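4. Review videos and the small toy line

4.1 What the reviewers say they are doing

Most of the channels in our sample call what they make a "review". Very few of them mean by it what a magazine would. There is a box, the box gets opened, the bags get tipped out, and after that the format splits. One kind of video shows the build at speed and talks over it. The other skips the build and starts with the finished set on a turntable, or in a hand. We coded these as build-led and model-led (see 3.2 for the coding sheet). Where a video did both we went with whichever took more running time.

Of the 158 videos kept after screening, 114 were model-led. Bigger than we expected, and bigger than Barros found in his earlier pass over the same channels, although his cutoff was April and ours is September 23, 2022, and two of the channels changed format in between. The remaining videos were build-led. No third type was needed in the end, we had held one open for stop-motion but those clips were nearly always attached to a review as a bonus and got coded with it.

The lines covered are small ones. Virkley's monster trucks, the short Menon space range, the Nustevetti castle sets that were sold only two seasons. We left out the market leaders on purpose. A large line gets reviewed whether or not anyone likes it, the reviewer has a calendar to keep. A small line gets reviewed by people who went looking for it, and the talk is different. Longer, for one thing. More complaining about plastic.

4.2 Figures first

The minifigure comes first in nearly every model-led video, before the vehicle, before the building, often before the name of the set has been said. Reviewers handle figures in a fixed order: head, torso print, legs, accessories, then the joints. Joints take the most time. A Nustevetti knight has a ball joint at the shoulder and a swivel at the wrist and reviewers will spend a full minute turning the wrist. The phrase "for the scale" turns up constantly, meaning good for something this small.

Print quality is judged against memory of other lines and hardly ever against a figure held next to it. Only a few side by side comparisons in the whole set. Yousafzai's interviews (section 5) suggest this is a storage matter. People keep their lines in separate drawers and do not want to dig while recording. One interviewee had a second desk just for comparison shots and stopped using it.

Character choice matters more than we allowed for in the coding sheet. Licensed sets often come with one named character and several generic ones, and the reviewer has feelings about who got picked. A villain with four minutes of screen time gets a figure, the lead's best friend does not. Reviewers treat this as a fault in the set and lower the score for it, even where the model itself is praised. We had "figure selection" as a yes/no item. It should have been a scale. Noted for the next round.

4.3 Play features

Launchers, opening doors, hidden compartments, break-away panels. Every Virkley truck has at least one and the box advertises it. In the videos the feature is tried, usually twice, and then the reviewer moves on. When it works there is very little to say. When a missile falls out before the button is pushed there is a good deal to say, and these are the passages that get quoted in the comments.

We looked for signs that adult reviewers dismiss play features as being for children. Some do. More common is a kind of split judgment – "kids will love this, I would leave it off" – which lets the reviewer keep the feature and the display shelf both. The Menon lander is the clearest case. Its spring legs can be locked flat, and reviewers who lock them almost always say so to camera first, like a confession. Washington Barros has called this display talk. We keep the term but use it more narrowly, only where the speaker names a shelf, a case or a cabinet.

Display talk was present in 55 videos. It clusters in model-led ones, no surprise there, and in videos longer than the median. It is nearly absent from the castle sets, maybe because castle buildings are hard to pose and the walls hinge open at the back anyway.

4.4 Bonus footage and game crossovers

Channels pad. This is not meant as a criticism, a four minute toy review gets a gameplay clip stuck on the end and the viewers seem fine with it. The game is often related to the toy (same license, same brand) but need not be. Wuruvora's online brawler, which had a free trial area and a pirate stage, appears after castle reviews, after truck reviews, after one review of a lunchbox. The reviewer talks less during gameplay. Long stretches with nothing but the game's music.

What the clip does for the review is harder to say. Three readings came up in our discussions and we have not settled it. First, it is a reward for staying. Second, it is a cheap way to have the toy move: the figure on the desk cannot run or jump but the game figure can, and the viewer joins them up. Third, it is left over material and the channel had nowhere else to put it. The third is probably true more often than the literature would like. Several titles say as much.

Comments under these videos split along the same line. One group talks only about the toy, the other only about the game and asks for more of it. Replies across the groups are rare. We counted a reply as crossing when it named both things, and under that rule there were so few that no table is given.

4.5 Viewing sessions

To check the coding against how people watch, we ran 2 group sessions with collectors recruited through the swap meet list. Participants watched a fixed playlist together and spoke when they liked. Nobody was asked to score anything. Sessions were held in the department's meeting room (Figure 4) with the playlist on a laptop, and lasted as long as the talk did. 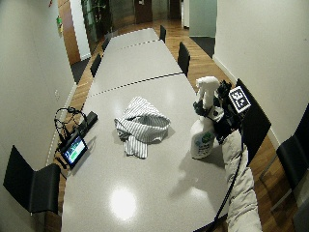
Figure 4. Conference table in the meeting room, with striped cloth and spray bottle.

Both groups talked over the builds and went quiet for the figures. This matches the comment data, where timestamps pile up on the figure section. Neither group wanted the bonus footage skipped, though in the second session the talk had moved on to prices by then and I doubt anyone was following the game.

Disagreement was mostly about tone. A reviewer who swore at a loose hinge was thought very funny by the first group and lazy by the second. The second group had more people who sell, and sellers watch differently: they listen for missing parts, for brittle plastic, for anything that makes a complete set worth more. One asked to go back to a shot of the instruction booklet. He wanted to see weather the sticker sheet was still attached.

On the display talk item the sessions mostly backed us up. Participants laughed at the shelf remarks, and then made their own. But two of the passages we had coded as display talk were heard by the group as plain showing off, the reviewer panning over the collection behind the set without a word about the set itself. We recoded both. The figure in 4.3 is after recoding.

4.6 Limits

The sample is English-language only and leans on channels that were still up at the cutoff. Small channels vanish, and with them the reviews of small lines, so the account here is tilted toward reviewers who lasted. Titles were taken as written on the day of capture. At least one channel retitles its old videos when a film sequel is announced, and we can't say how many retitled ones we have.

Group sessions were small and everyone in them already collected something. A casual viewer may well skip the figures and watch the launcher. The interviews in section 5 don't fix this either, they are with reviewers, but Ghazala Yousafzai did ask each of them who they thought was watching, and the answers are are taken up there together with the question of free review copies, which Virkley sent out and Nustevetti, as far as we could learn, never did.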